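厨房木台面翻新：打磨、上油与日常维护

更新：2024年7月28日
整理：Renato Lagos

适用范围：室内厨房、备餐区的实木或指接木台面，原表面为木蜡油、矿物油或已经磨损的薄层清漆。贴皮板和三聚氰胺饰面板的表层太薄，经不起打磨，不适用本文。文中数据来自一段直台面，长2932毫米，厚26毫米，一端靠墙，中部开有水槽孔。尺寸不同的，耗材按面积折算，工序不变。

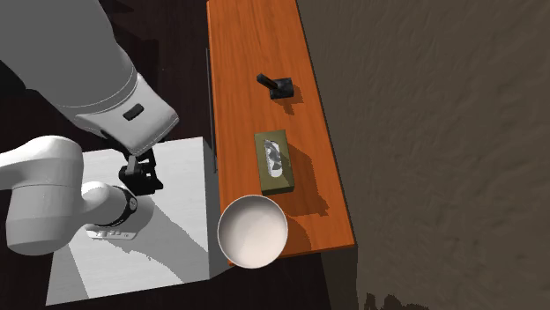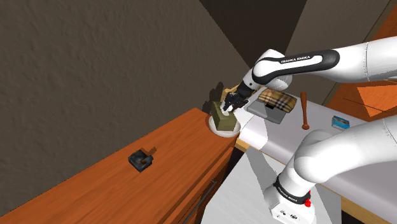 一、判断原有涂层

翻新方法取决于旧涂层，动手前先做两项测试。

滴水测试。在台面上选三处：水槽边、灶具边、最少使用的一角。每处滴几滴清水，等十分钟后擦干。水珠保持形状、擦后无痕，说明涂层仍有效；水滴摊开、木色变深，说明防护已失效。三处结果往往不同，水槽边通常最差。

刮擦测试。用刀片以很小的角度在隐蔽处轻刮。刮下透明卷屑或白色粉末的，是清漆一类的成膜涂层；刮下略带油性的木粉，是渗透型油。成膜涂层必须全部去除才能改上木蜡油，残留的漆膜会阻止油渗入，干燥后形成色差明显的斑块。渗透型油不需要彻底去除，磨掉污染层即可。

两项测试都做完后，在纸上画一张台面简图，标出失效区、黑斑、烫痕、裂缝的位置。打磨时粉尘会盖住大部分痕迹，到时再找很费时间。

二、工具与材料

随机轨道砂光机，带集尘口；
砂纸：120目、180目、240目；
手工打磨块一个，用于边角和水槽孔内缘；
工业吸尘器，接砂光机；
木材含水率仪（本文用的是Skuteck针式）；
硬质木蜡油，哑光（本文用Usen，标注可用于食品接触面）；
无绒棉布、白色百洁垫；
草酸粉，仅在有黑斑时使用；
木工胶与夹具（Bevan的快速夹，夹口带胶垫）；
美纹纸、遮蔽膜；
丁腈手套、防尘口罩、护目镜；
带盖金属桶，装水，用来放沾油的布。

不要用钢丝绒。脱落的细丝会嵌在木孔里，遇水生锈，与木材中的单宁反应后变成黑点。

砂光机的底盘要平整。底盘边缘塌陷的机器会在台面上留下浅坑，上油后在侧光下很明显。检查方法是把底盘压在玻璃上，看四周有没有缝隙。

三、施工条件

室温保持在16度以上，相对湿度不超过六成。温度过低时木蜡油固化变慢，表面长时间发黏；湿度过高则容易起白雾。台面含水率应低于一成二，水槽边缘单独测。如果水槽边明显高于其他位置，先停用水槽，打开下柜柜门通风，等读数接近后再开始。不要用热风枪加速干燥，局部受热会使指接处开裂。

整个流程需要占用厨房四天左右，含固化前的轻度使用期则更长。开工前把台面清空，包括沥水架和壁挂的调料架。燃气灶关闭阀门。电磁炉和嵌入式电器断电，缝隙用美纹纸封住。

四、清洁与脱脂

打磨之前必须脱脂。油污不清掉就打磨，砂纸会把油脂压进木纹，并且很快堵塞。

1. 用温水加少量中性洗洁精擦洗全部表面，布要拧到不滴水。
2. 顺木纹方向再擦一遍清水，去除洗洁精残留。
3. 灶具旁的顽固油渍用百洁垫蘸少量酒精处理，酒精用量以表面快速挥发为准。操作时附近不得有明火。
4. 用干布吸走表面水分，放置过夜。

硅胶密封条不在脱脂范围内，要整条割掉。用美工刀沿台面与墙砖交界处、水槽边各划一刀，把旧胶拉出，余胶用塑料刮刀清理。硅胶残留的地方不吃油，上油后会出现发浅的条纹，所以刮完以后用手指沿边缘摸一遍，发滑的位置再刮。

五、修补缺陷

黑斑。水槽周围的黑斑多数是铁离子与单宁反应的结果，单靠打磨很难去尽。先用120目把该区域的涂层磨开，再按草酸包装上的比例用温水溶解，戴手套和护目镜，用棉布把溶液敷在黑斑上，保持湿润，二十分钟后查看。颜色未退尽可重复一次。完成后用清水擦洗至少三遍，把草酸洗净，然后干燥一天。草酸粉尘对呼吸道有刺激，残留未洗净就打磨是常见错误。建议按整块木条处理，不要只点在斑上，避免出现浅色圆印。

烫痕。浅白色的烫痕一般只在涂层内，打磨即可消失。褐色或焦黑的烫痕已经进入木质，深度不到一毫米的可以整体磨低，更深的要用同种木材补块，或者保留。为去除一个深烫痕而局部猛磨，会在台面上形成凹陷，积水后比原来的烫痕更麻烦。

裂缝。指接处的细缝灌木工胶。用薄刮刀把胶压进缝里，夹紧，溢出的胶用湿布立即擦净，继续夹持至少六小时。端头的裂缝如果已经贯穿厚度，要先检查台面的固定方式。台面用螺丝从柜体下方锁死时，木材横向胀缩受限，裂缝补好还会再开。正确做法是把柜体上的圆孔改成长圆孔，加垫圈，螺丝拧到刚好贴紧。

压痕。没有断纤维的压痕可以用蒸汽复原：把湿布盖在压痕上，电熨斗尖端短暂接触，每次两三秒，查看后再决定是否重复。切断的刀痕无法用这种方法恢复，只能打磨。

六、打磨

按120目、180目、240目的顺序进行，不跳号。跳号省下的时间会在上油后还回来，粗砂纸留下的圈痕在油膜下非常清楚。

1. 用铅笔在整个台面上轻画网格线，线距一掌宽。
2. 装120目砂纸，接吸尘器。先把砂光机放到台面上再开机，停机后再抬起。
3. 顺木纹方向匀速移动，每一行与上一行重叠一半。不要下压，机器自重已经足够。
4. 铅笔线全部消失后停下，吸尘，检查旧涂层是否还有残留。有残留时整面再走一遍。
5. 重新画线，换180目重复。
6. 再画线，换240目，只走一遍。

硬质木蜡油不需要更细的砂纸。磨到320目以上，木孔趋于封闭，吸油量下降，耐磨性会变差。

水槽孔内缘和前沿倒角用手工打磨块，目数与大面保持一致。前沿不要保留锐角，圆角半径做到两毫米左右，锐角处的油膜薄，最先磨穿。端面比大面多磨一道细砂，端面吸油多，颜色容易偏深，磨细一些可以减小差别。

全部磨完后做一次起毛处理：用拧干的湿布擦过整个台面，木纤维吸水立起，干燥后用240目手工轻扫一遍。这一步经常被省略，省略的结果是第一次用湿抹布擦台面时表面发毛。

吸尘后，把灯放低，让光几乎平行于台面照过去，从两个方向各看一遍。圈痕、凹陷和残胶在这种光线下都能看出来。

七、上油

先在裁下的边料上试一遍，没有边料就在靠墙的一角试。Maricel Javier试用过三种哑光油，同一块橡木上颜色差别不小，色卡只能作参考。

1. 油在使用前充分搅拌，不要摇晃。哑光剂沉在罐底，搅拌不足时，前半罐偏亮，后半罐偏哑。
2. 先处理不可见面。台面底部和水槽孔切面必须上油，否则上下吸湿不一致，台面会翘。水槽孔切面涂两遍，间隔按罐体说明。
3. 大面用棉布蘸少量油，从一端开始，一次处理一臂宽，先横后顺，最后一遍必须顺木纹。
4. 静置十五分钟。发干的区域补油。
5. 用干净棉布把表面的油全部擦掉，直到布面不再打滑。留在表面的余油不会被木材吸收，只会形成发黏的膜。
6. 干燥过夜，用白色百洁垫轻扫，吸尘，再涂第二遍，方法相同，用油量减半。
7. 水槽周围和灶具旁加涂第三遍。

每遍涂层越薄越好。按罐体标注的涂布率计算用量时，实际消耗比标注值少并不说明涂得不够。密度高的硬木吸油量本来就低。

废布的处理：沾有干性油的棉布揉成团堆放会自热，有自燃危险。用完立即浸入装水的金属桶并盖好，或者在室外单层摊开，完全干硬后再丢弃。不要塞进厨房垃圾桶。

八、固化与重新打胶

第二遍油干透后可以轻度使用，即放置干燥的轻物。完全固化近30天，这段时间内：

不放热锅；
不用水冲洗台面，水滴随时擦掉；
不铺塑料布、硅胶垫等不透气的覆盖物；
不使用任何清洁剂，只用微潮的布。

密封胶在最后一遍油干燥三天后再打，过早打胶会粘结不牢。靠墙缝与水槽缝使用中性防霉硅胶，两侧贴美纹纸，打胶后一次抹平，趁胶未结皮撕掉纸。醋酸型硅胶固化时释放酸性物质，与铁件接触处容易生锈，不要用在不锈钢水槽以外的铁质固定件附近。

九、日常维护

清洁用拧干的布加中性清洁剂。含漂白剂、氨水或研磨颗粒的产品都会破坏油层。醋、柠檬汁、番茄酱、红茶应当及时擦去。铁锅和罐头底部不要带水放在台面上，过夜后会留下黑圈。

滴水测试每半年做一次。某一区域失效时只处理该区域：240目手工轻磨，吸尘，薄涂一遍，擦净余油，与周围交界处用几乎不带油的布向外擦开。渗透型油的局部修补可以做到看不出边界，清漆做不到，这也是厨房台面多用油的主要原因之一。

冬季供暖期间空气偏干，端头容易出现细裂。在11月之前给端面补一遍油，可以减慢失水。洗碗机正上方的台面底部应贴铝箔隔汽带，贴之前底面的油要完全干透。

十、常见问题

表面干了两天仍然发黏。
余油没有擦净，或温度过低。先提高室温并通风一天。仍发黏时，用百洁垫蘸少量同种油打湿表面，软化后马上用干布全部擦掉。不要直接在发黏的表面上再涂一层。

上油后出现小圈痕。
120目或180目阶段没有磨透，或者砂纸上夹了粗颗粒。等油干后从180目重新开始，磨完整条木板再补油。

水槽边颜色比别处深。
含水率偏高或端面吸油过多。先观察两周，由水分引起的色差会自行减轻。

能否在旧矿物油上直接涂木蜡油。
不建议。矿物油不固化，会影响后涂油的附着。用120目磨开后放置几天，再用白纸压在表面，纸上没有油印时才可以继续。

砂纸很快被堵死。
脱脂不足，或旧漆受热变软。降低转速，缩短单次打磨时间，砂纸堵塞后直接更换。旧漆过厚时改用刮刀先刮一遍，刮刀两角要磨圆，防止划伤木面。

不同树种能否混用同一种油。
可以，但颜色变化不同。橡木变黄较明显，白蜡木次之，胡桃木主要是变深。两种木材拼接的台面，试样应同时包含两种木材。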